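Workshop notebook — glue and finishing bench
3/10/22
Awuor Lukumay

Humidity was up again this morning, so before I touched anything I wrote the reading on the card by the door and put the kettle on. I have been meaning to get the hide glue notes into one place for weeks, and since the Clumemgate chairs are finally apart and lying in pieces all over the back bench, I suppose there won't be a better day for it. Apologies in advance to whoever has to read my handwriting before this gets typed up.

Glue

The old batch went in the bin. It had that sour smell and it strung out thin when I lifted the brush, and I have learned my lesson about trying to stretch a tired pot through one more job. I soaked fresh granules overnight in cold water, just enough to cover, and by the time I came in they had swelled up into a nice pale jelly. Warmed it slowly in the double pot. I held it a bit lower than we used to, because I'm fairly sure we were cooking the strength out of it last winter (remember the stretcher that let go on the Tilahun settle? I still think about that stretcher).

Test joints: I glued up 8 pairs of beech offcuts, half of them sized first with a thin coat and half straight onto the bare wood. All rubbed joints, no clamps. I want to leave them two full days before I break any, and please, if you are tidying, leave them where they are even though they look like kindling. They are on the shelf over the sink with a strip of masking tape across the front.

First impression, for what it's worth, is that the sized ones grabbed sooner and slid less. The bare ones felt fine too. I'll say more when I've had the mallet to them.

Clumemgate chairs

Took the second chair down to its parts. The back legs came away with warm water and patience, and the front rail did not want to come at all. Somebody in the past had put a screw through the tenon from the inside and plugged the hole so neatly that I went over it with my thumb three times before I felt the edge. Once that was out the whole thing opened up like a book. The tenon is split along the screw line, but the wood is sound on both sides and I think it will take glue and a thin patch. I'd sooner keep the original rail if we possibly can!

The seat frames are another matter. Worm in the left one, old and dry, no fresh dust under it after a week on black paper. I brushed it out and ran thin glue into the worst of the holes, let it sink, and did it again after lunch. It drank up a surprising amount. A third coat tomorrow if it still looks thirsty.

Every part has its chalk mark now. Chair two is marked on the inside faces only, after I spent far too long last time scrubbing chalk out of open grain on a show side.

Shellac

Mixed a small jar of the blond flakes from Lelten and a small jar of the darker ones from Trostum, same strength, to try side by side on the walnut scraps. The Lelten dissolved clean overnight with hardly anything at the bottom. The Trostum needed straining twice through an old stocking and still left a bit of grit, but the color over walnut is lovely, warm and a little red, and I keep going back to look at it. On the paler chair wood it may be too much. I put one coat of each on the scraps before lunch and another in the afternoon, with a light rub down between with worn paper. I must not put a third on tonight just because I'm impatient.

Also, the good mop brush has gone stiff at the heel. I've stood it in alcohol in the blue-lidded jar. If it doesn't come back I'll cut it down for getting into corners, and we'll need to order another.

Odds and ends

The small clamp rack is loose on the wall again, top right screw. I moved the heavy clamps to the floor underneath until it's fixed properly.

The invoice for the hinges came to 85, and I've put it in the tray with the others. The brass is a touch yellower than the old ones on the cupboard but will settle down with handling, and I don't want to go dipping them in anything.

Walnut-grain table and the orange pegboard:

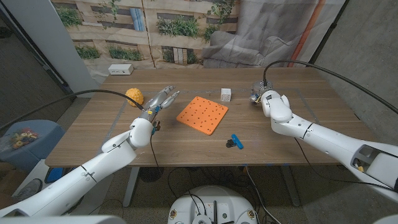
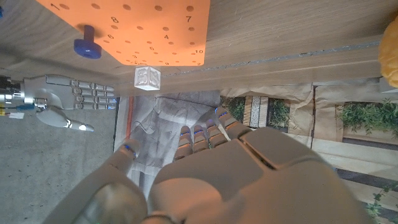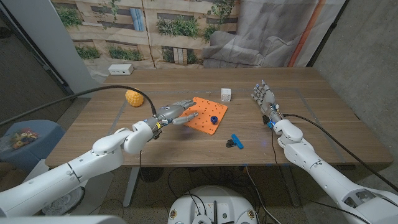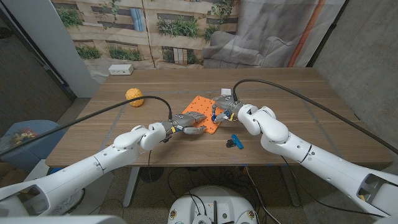
For tomorrow

Third coat of thin glue on the wormy seat frame, if needed. Look at the shellac scraps by the window in daylight before deciding anything, and then again under the lamp, as the room these chairs go back to is a dim one.

Cut the patch for the split tenon. There is a nice straight piece of old beech in the offcut bin, under the long strips, that I have been saving for something like this. Plane it a hair thick and fit it dry first.

Soak a small handful of fresh granules before going home. I forgot last time and lost the whole morning waiting on them.

Ask about the upholstery webbing — the roll we have left won't do all the seats, and I'd like them to match.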